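# Blue Bin Notes – Lurkthorpe packing room

*5 min read*

This README covers the plastic storage bins used in the Lurkthorpe packing room: how they are named, how they are cleaned and stored, and what the columns in the bin list mean. It is kept next to the bin list so that anyone who opens one will find the other. Corrections go to Elias Hourani.

## What is in this folder

- `bins.csv` – one row per bin
- `moves.csv` – one row each time a bin changes site
- `cleaning.csv` – one row per wash
- `README.md` – this file

The older spreadsheet called "bins final" has been retired. Its rows were merged into `bins.csv` on 7 June 2018 and nobody should add to it. Where the two disagreed on a bin's home site, the paper tag on the bin was taken as right.

## Which bins are covered

Only the large blue bins are in the list. Cardboard cartons, wire baskets and the gray lidded tubs from Bridport are not. If a bin is blue but belongs to a supplier, it goes back to the supplier and does not get a row.

There are 2 wall patterns in use, and the list tells them apart in the `wall` column:

- `rib` – upright ribs on the wall, with a stepped ledge under the rim
- `grid` – raised ribs running both ways, with recessed panels between them

Please use those two words and no others. Earlier entries had "waffle," "smooth," "striped" and "old type," and it took a long afternoon to sort out which was which. A bin may not look the same on its long and short sides, so go by the side that carries the tag.

The patterns can stand next to each other on the floor without trouble. They should not be stacked together. A grid bin set on a rib bin sits slightly proud at one corner and will shift if the stack is bumped.

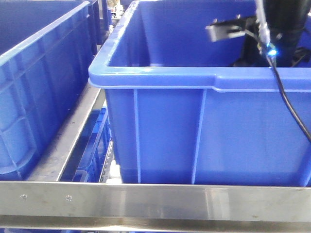
Stacks of one pattern can go up to 4 high when empty. Full bins are not stacked at all, whatever is in them. The rims are strong enough to lift by, but they bow when weight sits on them overnight, and a bowed rim makes the bin hard to get out of the rack.

## Columns in bins.csv

**bin_id** – the site letter and a number. L is Lurkthorpe, R is Rutherford, B is Bridport, Z is Zunelia. The letter stays with the bin even after it moves.

**wall** – `rib` or `grid`, as above.

**home** – the site the bin should return to. This can differ from the letter in the ID.

**state** – `in use`, `spare`, `wash` or `out`. "Out" means withdrawn for good.

**rim** – `good`, `worn` or `split`. Run a gloved hand along the rim before filling this in. Small splits near the corners are easy to miss, especially under the overhead lights, when the plastic shines.

**note** – anything else, kept short. Please do not put the contents of the bin here. Contents are on the packing slip, and they change too often to be worth copying.

Blank cells mean the value was not checked. Do not fill a blank from memory.

## Filling a bin

Line the bottom with a flat sheet of card if the items have corners. Put the heaviest items down first and spread them across the floor of the bin. Stop at the level of the ledge or, on bins without one, a hand's width below the rim. Packed higher than that, things tend to catch when the bin is slid under a shelf.

Long items go along the long wall, lying flat. If something has to stand up and pokes out above the rim, use a carton.

Soft goods can be mixed in one bin. Glass and anything with liquid in it goes in its own bin with a slip on the outside.

## Washing

Warm water and dish soap are enough. Use a soft brush on the grid bins, where dust packs into the recesses and a cloth will not reach it. Rinse, then leave the bin upside down on the slatted bench until the next shift.

Do not use the scouring pads from the kitchen. They leave dull patches on the rim, and tape residue sticks to those patches worse than to anything else. For old tape, a little cooking oil left on for 5 minutes works well, followed by a second wash.

Log the wash in `cleaning.csv` and change the state back to `spare`.

## Known problems

- Some Rutherford bins have 2 tags from an earlier count. The lower tag is the current one.
- Moves to Zunelia were not logged before June, so the first row for those bins may show them already there.
- The `rim` column was added late and is blank for many of the older bins.

## Changing the list

Edit the CSV directly and save it under the same name. If you retire a bin, keep its row and set the state to `out`. IDs are never used again – a new bin gets the next free number for its site.

**Related**

- Tag printing at Rutherford
- Carton sizes and where they are kept
- Rack layout, Bridport
- Packing slips: how to fill one in

Contact: Elias Hourani, Lurkthorpe packing room | © Lurkthorpe | Back to top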